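Speaker notes: The one book on the shelf
Nabila Filali
Hulmont Reading Room, evening series, 2005-10-18
Running time 40 minutes with questions. Bring the red book and the two cloth samples.

Opening

Thank Hulmont for having me. Say who I am: I sold secondhand books in Vistthorpe for a long time and now I help people sort out the shelves they have inherited, or the ones they have let get away from them.

Ask for hands. Who owns a book they have never read but would not give away? Wait for the laugh. Ask one person in the front what the book is.

Tonight is about that kind of book. Big, handsome, bound to look well in a room. People call them gift books, presentation copies, decorator books. In the trade we were rude about them. I have changed my mind and want to explain why.

Part one: where these books came from

Keep this short. Last time it ran long and I lost the back row.

Publishers have always made a cheap version and a good version of the same text. The good version got leather if you had money, and cloth with gold stamping if you had a bit less. The stamping did most of the work. A plain red cloth book looks like a ledger. Put a crest on it and it looks like it came out of a family library.

A "treasury" is a collection. Somebody picks pieces from a lot of different works and puts them between two boards. The buyer gets a whole shelf in one volume, or feels that way. My father had one that was 827 pages long. I think he read the first story and the last one. It sat in the hall at Greenwood by the telephone and every visitor picked it up.

That is the point to make here. It was picked up more than any other book in the house. Slow down on this.

Part two: the shelf
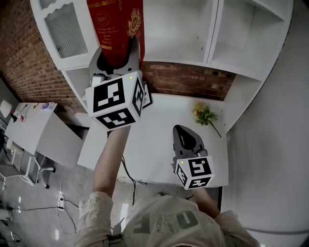
People nearly always ask me how to fill a shelf, and I would sooner talk about how to leave one partly empty. A row of fifty paperbacks is a good thing to own, but the eye slides along it. A single large book with a decorated cover can be stood up facing the room. A red cover with gold on it does well against white shelving, and if there is brick close by, as there is with this shelf, the red has some company. White shelves are forgiving. On dark wood the same book can look heavy, and I would then try it lying flat with something small on top. The flowers on the table are artificial and I have no quarrel with that near books. Fresh ones mean water, and I have seen what a tipped vase does to cloth boards.

Points to cover from the slide, not all of them if time is tight:

Height. A book meant to be noticed should go where a person can reach it without a stool. If it is too high it becomes an ornament and you stop opening it.

Handling. Grip it by both boards, at the middle of the spine side. Do not hook a finger over the top of the spine and pull. That is how the cloth tears at the head, and it is the most common damage I see. Demonstrate with the sample, slowly, then do it the wrong way with the wrecked dictionary so they can hear it.

Support. A heavy book standing alone will lean, and a leaning book twists. After a few years the pages start to pull away from the case. Use a bookend with a flat foot, or an easel stand that holds the bottom edge of both boards. If you have neither, lay it down.

Light. Red cloth fades faster than people expect. The spine goes first, to a sort of brick pink. Pass round the two samples here. Both were cut from the same bolt. One was in a drawer in Geltau and the other in a south window.

A desk lamp is fine if it is turned off when you leave. Keep it off the cover.

Leave a gap around it. A hand's width each side is plenty.

Drink some water. Check the clock. If it is past the half hour, skip part three and go to the cover.

Part three: what I used to say at the counter

Tell the Vistthorpe story. A woman came in one November with a box from her aunt's apartment. Mostly paperbacks, a road atlas, and one of these big gold-stamped collections. I offered her 4 dollars for the lot and told her the big one was worth nothing. She took it back out of the box and kept it. She wasn't angry. She said her aunt used to let her trace the gold with her finger while the grown-ups talked.

I have thought about that a good deal. In money terms I was right, and I would make the same offer today. A mass-produced presentation volume in nice condition is worth very little because so many were made and so many were looked after. I once had over 200 in the back room and could not shift them.

Do not let this turn into a valuation session. Someone will have brought a book in a bag. Tell them I will look at it afterward.

Part four: reading a cover

Next slide.
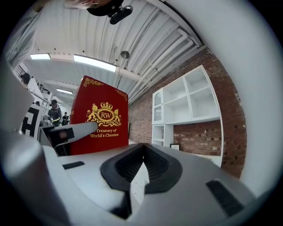 Front cover of a Treasury of World's Classics: gold crest with two lions and a crown, the letters RW in the oval.

Give them a minute with it before I talk.

Start with the lions. They are up on their hind legs, one on each side of the oval. The word for that pose is rampant. Animals on either side of a shield are called supporters, and they belong to real coats of arms. On a book cover they are usually borrowed finery. I can't tell you whose letters RW are and I would be glad to hear from anyone who knows.

The letters are interlocked, in the manner of a monogram on linen or silver. It makes the book look as if it belongs to somebody. Ask the room whether they noticed the crown or the letters first. At Geltau it was nearly all crown.

Then the title. It is below the crest, in two lines, serif letters, gold like the rest. The crest gets the middle of the cover and the words come second. Compare with a paperback, where the title has to shout across a shop.

Then the corners. Fine flourishes at the upper left and the upper right. Binders have been putting ornament in corners for centuries, partly because it gives the eye a border without a full frame.

Cleaning. Someone always asks. Dry soft brush, away from the spine, nothing wet. No polish on the gold. If gold comes off on the brush, stop. An eraser will take the stamping off along with the dirt, and I learned that on a customer's book.

Part five: what to do at home

Say that I would like everyone to try one thing this week. Go and find the book they put their hand up about. Take it off the shelf the right way. Look at the top edge for dust, look at the hinges, open it somewhere in the middle and read a page standing up.

Then decide. Put it back facing out, or put it where they sit in the evening. If they find they don't care for it, give it to someone with children. Gold stamping is wasted in a closet.

I keep mine on the low table now. I have read 2 of the stories since spring, which beats my father's pace.

Questions likely to come up

Should I cover it in plastic? Clear polyester is all right. Not the sticky kind, and no tape on the boards.

Is it leather? Usually not. Look at the turned edges inside the cover. Cloth shows a weave and paper shows a fold line.

Musty smell? Stand it open like a fan in a dry room for a few days. Don't put it in the oven. Somebody at Greenwood had.

Can I cut out the plates and frame them? I will say what I think of that on the night.

Leave the sign-up sheet by the door. Collect both cloth samples before packing up, one went missing last time.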